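Gadeo opens direct night train connection with Trestus coaches from March

March 29, 2022 – The rail travel company Gadeo is announcing today a new service for passengers who cross the border by night. The train goes from Wustik to Michailidis without change, and it runs 3 times each week in both directions. Tickets are on sale from this morning at the station counters and on the Gadeo website.

Until now, travelers on this line had to leave the first train before sunrise and wait on the platform for the regional express. When the first train was late, the express did not wait, and many people lost half of their day. With the new service the passenger can stay in the same coach for the whole journey of 270 kilometers. The train leaves Wustik at 10:40 in the evening and arrives in Michailidis at 6:15 in the morning, in time for the first buses to the coast and for the local trains to the mountain villages.

The night coaches were renewed by the workshop Trestus. Each train has 209 places, in seats and in sleeping compartments. The compartments can be booked for one, two or four persons. Families who travel with small children can ask for two compartments with a door between them, but they should do this by telephone, as the website does not yet offer this choice. Bicycles are accepted in the last coach against a small fee and must be reserved before the day of travel.

Border control is made on board. Passengers in the sleeping compartments give their documents to the coach attendant in the evening and receive them back with the breakfast. Passengers in seats keep their documents with them and will be woken up shortly before the border.

For the opening of the line, Gadeo offers 1000 tickets at half price. The offer is valid for seats and for compartments, in one direction or return, and ends when all the tickets are sold. Holders of a rail pass pay only the reservation.

Gadeo has also made agreements with small guesthouses in Michailidis which let their guests come in from 7 in the morning. A room can be added to the train ticket in the same booking, and luggage can be left there also on the day of departure until the evening train.

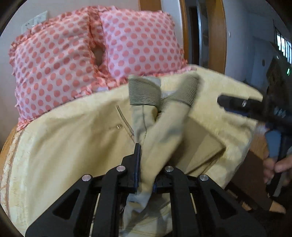 Marilou Lumbao took the old connection many times and says that the change before sunrise was always the worst part of the trip. She would gladly pay a little more to sleep until the last station, she adds, but she hopes that the evening departure will not be moved to an earlier hour in winter.

The timetable is valid until further notice. Printed copies are available at all staffed stations on the line.

Contact for the press: Gadeo press office, Station Square, Wustik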